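Pellow Recipe Cards

README and data card, version 2

Welcome, and thank you for stopping by. Pellow is a collection of handwritten home recipe cards, typed up and lightly organized so that they can be searched, sorted, read for pleasure or cooked from. It covers everyday food from kitchens in and near Clullach, mostly baking, soups, preserves and the sort of casserole that gets carried to a neighbor's house under a dish towel. If you only want to find something to make for supper, open cards.csv in any spreadsheet program, sort by the column called course, and ignore the rest of this page with my blessing.

If you want to do something more careful with it, please read on. I've tried to write down everything I wish I had known before I started typing, and I'm afraid I wish I had known quite a lot.

What is in it

There are 973 cards in this version. The boxes and envelopes held some 1,000 to begin with, and the rest were left out for being exact duplicates, too water-stained to make out, or not recipes at all (a knitting pattern, a phone list, a very stern note about borrowing the good pie tin). The cards are sorted into 19 courses, a few of which are mine and would not be recognized by any cookbook. "Things for the freezer" is a course in Pellow. So is "Sick days," and I stand by both of them.

Each card is one row. A card written on both sides is still one row, with the back joined on after the front. When two recipes share a card, as happens a good deal with frostings and the cakes they go on, they stay together, and you'll see both titles in the title field with a slash between them.

How the cards were typed

Every card was typed by hand, by me, in the evenings, with the original propped up next to the keyboard. I tried reading software at the very start and gave it up after a page of gravy recipes came back with "flour" as "floor" every time. Typing is slow, but you get to know a hand. After a few weeks I could tell which sevens were really ones, and that a certain curl at the end of a word meant "s" on one set of cards and a smudge on another. 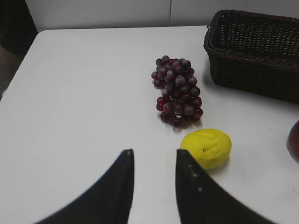
Couldn't the spellings at least be tidied up, a reader in Clullach wanted to know, when half the oatmeal cookies can't be found by searching for oatmeal?

It's a fair complaint, and version 2 tries to meet it halfway. The text field still keeps the spelling of the card, so "oatmeel" and "choclate" are right where they were left. Alongside it there is now a field called text_plain, in which common words have been put into standard spelling. Search that one if you're hungry and the other one if you're curious. I kept both because the spellings carry a good bit of information about who learned a recipe by ear, and I would have been sorry to lose it. A "bundt" written as "bunt" three times on one card was surely heard before it was ever read.

Abbreviations follow the same rule. A capital T is left as a capital T in text and spelled out as tablespoon in text_plain, with one warning: several sets of cards use a small t for both spoons. Where I could tell from the recipe which was meant, I spelled it out. Where I couldn't, text_plain says "spoon" and the flag column says "unsure spoon." Please take that flag seriously around salt and baking soda.

The files

cards.csv is the main file, one row to a card.

sets.csv has one row for each box or envelope the cards arrived in, with a short note on its condition and general flavor.

words.txt lists the spellings I standardized, old on the left and new on the right. If you disagree with one, this is the place to change it.

kioko.txt holds the settings I use to load everything into Kioko, the little recipe program I cook from at home. You don't need Kioko to use Pellow. The file is there for anyone who already has it and would like to be spared an afternoon of matching columns.

The columns in cards.csv

card_id is a plain number with no meaning beyond telling one card from another. Gaps are left where a card was dropped, so please don't be alarmed by them.

set_id points to a row in sets.csv.

title is the title as written. Many cards have none, in which case this is blank and the next field does the work.

title_given is a title I made up for an untitled card. I kept these dull on purpose: "potato soup with milk," "bars with dates."

course is one of the courses mentioned above.

text and text_plain hold the body of the card, as already explained.

margin holds anything written around the edges, up the side or across a corner, in the order I came to it. This is my favorite column, and I suspect it'll be yours. "Double for church." "Not again." "Use the blue bowl or it spills."

oven holds the oven temperature when one is given, in Fahrenheit. A great many cards say "moderate" or "hot" and leave it there, and so does this field.

flag is blank for most rows. Otherwise it says what I was unsure about.

Things to be careful of

These recipes haven't been tested. I've cooked from perhaps a shelf's worth of them, happily, but typing a card is a different thing from vouching for it. Some leave out an ingredient that turns up later in the directions. Some leave out the directions. One of the better fruitcakes ends in the middle of the second step, and I have looked for the other half in every envelope I own.

The canning and preserving cards need a stronger word than that. Many describe older methods - open kettles, paraffin on the jelly, green beans put up without a pressure canner - that aren't considered safe now. They are kept in Pellow as a record. Please don't put up food from them. Look up a current, tested recipe for the same thing and enjoy the old card for its handwriting and opinions.

Package sizes are another trap. "One can of milk" and "a box of pudding" meant something definite to the writer, and the cans and boxes have changed since. I haven't tried to convert them. When a batter looks wrong, this is the first place I'd look.

Finally, the collection leans heavily toward sweets. People write down a cake and carry a pot roast around in their heads, so please don't use Pellow to argue that Clullach lived on bars and gelatin salad. It did eat a good deal of gelatin salad, mind you. There is a lime one with horseradish that appears in several different hands, each claiming to have gotten it from a sister.
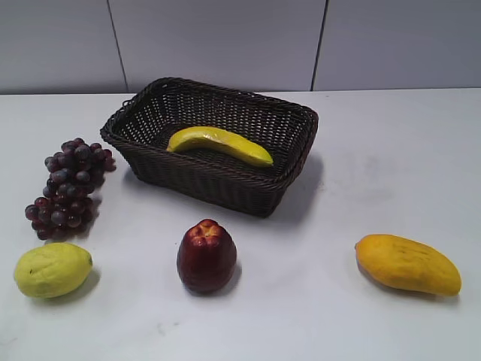 Can the recipes be printed in a church or school cookbook?

Any recipe in Pellow may be reprinted for a cookbook, a newsletter or a bake sale, free of charge, as long as the collection is named somewhere on the page and the untested ones aren't described as tested.

Permission and privacy

The cards were lent by the families who keep them, and they went home again once they were typed. Each family agreed to have the recipes shared. Names of people have been taken out of the titles and the margins and replaced with a bracketed word such as [aunt] or [neighbor], which makes for some odd reading ("[neighbor]'s Never Fail Rolls") but seemed the kindest way to go about it. Street names and phone numbers were removed altogether. If you recognize your family's card and would rather it weren't here, write to me and it'll come out in the next version, with no need to explain.

What changed since the first version

The text_plain field is new, and so is words.txt. The margin notes used to be tacked onto the end of text, where they caused no end of confusion (a cook doesn't expect the last step of a coffee cake to be "ask about Thursday"), and they now have a column of their own. Several cards that had been filed under breads turned out on a second reading to be puddings. The course called Miscellaneous has been emptied and removed, and I was glad to see the back of it.

The Plelilum envelope, a thin set of candy and cookie cards named for the tea room they came out of, has been added in full. Its cards are written in pencil and are the hardest to read in the whole collection, so expect more flags there than elsewhere. The tea room's quantities are also very large. If a recipe from that set calls for a dishpan of sugar, it has been typed correctly.

Corrections and additions

Corrections are always welcome, even tiny ones. Please send the card_id, the words as they stand now and the words as you think they should be. If you've cooked something and can say whether the pan size is right, I'd love to have that too, and there's room for it in a notes column I am planning for next time.

New cards are welcome in any condition, with or without grease spots. A clear copy is fine if you'd rather not let the originals out of the house, and plenty of people wouldn't. Please copy the backs as well, even if they look blank. I've found the baking time back there more than once, very small, in a corner.

I usually get to the mail in February, when the garden is asleep and it's pleasant to have the oven on. Letters that come at other times of the year do get answered, only more slowly, and possibly with some flour on them.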